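Filed under: Home Life / Opinion / Laundry & Closets

In Defense of Folding the Hoodie

I have been meaning to write this since August, when my brother-in-law, Ieuan Maddocks, stayed with us while his kitchen floor was being done and announced over breakfast that folding a hooded sweatshirt is a waste of a person's life. He said it pleasantly, with toast in his hand. He owns 20 of the things, by his own cheerful admission, and every one of them lives in a heap on a chair in his bedroom. When he wants one he pulls, and whatever comes out is what he wears to work.

I love Ieuan, and I have thought about that remark far more than he ever meant me to. I think he is wrong, and I'd like to explain why, at whatever length it takes, because I have the afternoon and a pot of tea.

First I will give him his due. A hoodie is a terrible thing to fold. A dress shirt has manners -- it has a collar that tells you where the top is, and a front that wants to lie flat. A T-shirt is practically a rectangle already. But a hoodie has that great floppy hood, which has no natural place to go, and two thick sleeves that twist when your back is turned, and a waistband that pulls everything in at the bottom. If it has a zipper you may as well be folding two garments that happen to share a back. And you need room! Nobody can do it properly on a knee in front of the television, though I tried for years. You need a real table, cleared off, with enough space for the sleeves to go where they please before you bring them in.

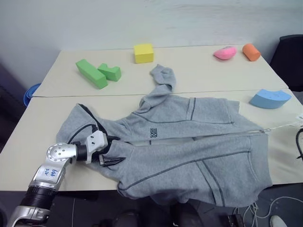 Should you zip a hoodie up before you fold it?

Zip it to the top of the chest and stop there, so the two front halves stay together and the hood can still open flat.

I did it the other way for most of my grown life, zipper hanging loose, and wondered why one side always came out longer than the other. It was my neighbor Meredith who put me right, standing in my laundry room waiting to borrow a ladder. She zipped the thing, laid it face down, smoothed the back with the side of her hand, brought the sleeves across, and tucked the bottom up to the shoulders. The hood came down last over the whole parcel like the flap of an envelope. I believe I clapped.

Now, Ieuan's argument is that it will only get worn again, so why bother. But you could say that about making a bed or washing a cup, and he washes his cups. What I get from a folded stack is that I can see what I own. I had forgotten a perfectly good green one for two winters, and I found it the week I finally went through the pile. I had very nearly bought another just like it.

There is also the matter of how they wear. I can't prove this to you, and I won't pretend I have studied it, but the ones I fold seem to keep their shape at the neck, and the ones I used to hang on hooks grew a sad little peak at the back of the hood that never washed out. Hangers are no better in my opinion. A heavy sweatshirt on a thin hanger gets shoulders like a cartoon.

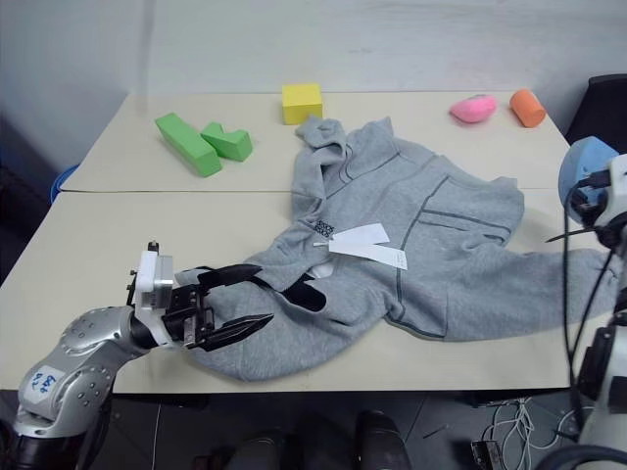 What I would really say to him, if he would sit still for it, is that the folding itself is the pleasant part. I do mine at 9 in the evening, when the dishes are finished and the house has gone quiet, and it takes me as long as one side of a record. Your hands are busy and your mind can go where it likes. I have settled arguments with myself over that table, and remembered birthdays, and once planned an entire garden bed that I did in fact go on to plant (the beans did well, the squash I'd rather not discuss).

I don't hold with doing it perfectly. There are people who fold so that every edge lines up and every stack is the same width, and I admire them the way I admire people who run long distances. Mine come out lumpy. The hood usually slides off to one side. It is still a stack, and it still fits in the drawer, and in the morning I can put my hand on the gray one without turning on the light.

Ieuan went home once his floor was finished, and he left a hoodie behind on the guest bed, inside out, with one arm pulled through. I washed it and folded it Meredith's way and mailed it back to him. He telephoned to say thank you and told me it had gone straight on the chair.

Related reading
The Drawer That Ate My Winter Socks
Why I Gave Up on Matching Hangers
A Kind Word for the Ironing Board
What to Do With a Sweater That Has Lost Its Shape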